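Toy storage: one box or sorted bins?
Home & Family > Getting Organized > Kids' Stuff

senville_dad
July, and I have once again stepped on a plastic cupcake. I'd like to settle something. My wife wants sorted bins for the toys: vehicles, animals, balls, pretend food, each with its own label. I want one box, into which all things go. We have two kids, ages 2 and 4, neither of whom can read a label. What are the rest of you doing, and are you happy?

quietlid
Sorted bins, and yes. Pictures on the front in place of words. My youngest could put a truck in the truck bin before she could say truck.

Prajapati_Household
Did she take the truck bin and pour it over the animal bin, though? Mine considered that the whole point of the bins.

quietlid
She did that too. Then she put the trucks back. Some of them.

Santosh Pal
One box. We had a lovely cube shelf with fabric drawers, each one assigned, and I was the only person in the house who ever used it correctly. I used it correctly every night for a year, on my knees, holding a rubber duck and wondering whether it was an animal or a bath item. Now there is a box. The duck is in it.

oakandcrumbs
Strong disagree with Santosh, with affection. One big box means the thing they want is always on the bottom, so everything comes out to get at it. You haven't saved any tidying. You've moved it to the morning.

Santosh Pal
I am a different man in the morning. He can deal with it.

Sarita Grewal
I'd split the difference. I ran a toddler room for a long while and what worked was small open boxes with no lids at all. A lid is a puzzle. Half the kids can't get it off and the other half sit on it. Keep the box low enough that they can see in from standing, and leave out only as much as fits. The rest goes in a closet and gets swapped when they get bored.

senville_dad
How small is small? My wife is reading over my shoulder and wants it noted that "small boxes, plural" is bins.

Sarita Grewal
She's right, it is bins. Small enough that a kid can carry it full. Big enough for the most annoying toy you own.

skavov77
The most annoying toy we own is a fire station. It does not fit in anything. It fit in the car once, in the sense that I didn't.

Hastthorpe Mum (transplanted)
Can I put in a word against rotating? Everyone recommends it and I did it for ages. All that happened was that I had a closet full of toys and two children who knew about the closet. They'd stand outside it. It was like living with very small bailiffs.

oakandcrumbs
Rotating works if you do the swap after bedtime. Ours think the toys just come and go, like weather.

quietlid
Back to categories for a second. I don't think it matters much what they are so long as the kids pick them. We currently have "things with wheels," "things with faces" and "Grandma." Grandma is whatever my mother brought over. It is the fullest.

senville_dad
OK, we did a trial. One white box on the table, the kids choose what goes in, and the only rule is you have to stop when it's full. Exhibit A: 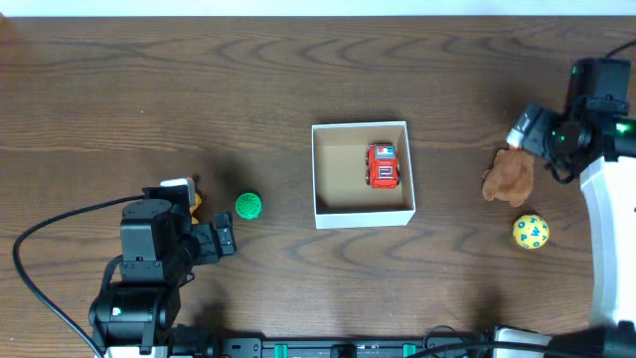
One vehicle in, and half the floor still free. Cupcake at large.

Prajapati_Household
That green thing is the cupcake? I'd been picturing something bigger from the way you talk about it.

senville_dad
It feels bigger at 10 at night. Those ridges on top are no joke.

skavov77
Is that ball all letters? So somebody in your house IS learning to read labels. Case for the bins.

oakandcrumbs
Put the ball in last or it'll roll off the table. And I wouldn't box the plush at all. Soft toys eat the whole box and they don't hurt when you step on them. Ours live in a heap on the bed.

Sarita Grewal
Agree on the plush. Nice plain box, good height. I'd get a second one the same and call it done.

Santosh Pal
A second box is how it starts. I had one box, and then I had up to 20 fabric drawers. Stand firm.

senville_dad
My wife has ordered the second box. She has also ordered a third, "for the food." I asked what food and she held up the cupcake.

quietlid
Welcome to bins. Let the kids draw the pictures for the front – you won't be able to tell what they are, but they will.

Hastthorpe Mum (transplanted)
Keep the receipt for the third one.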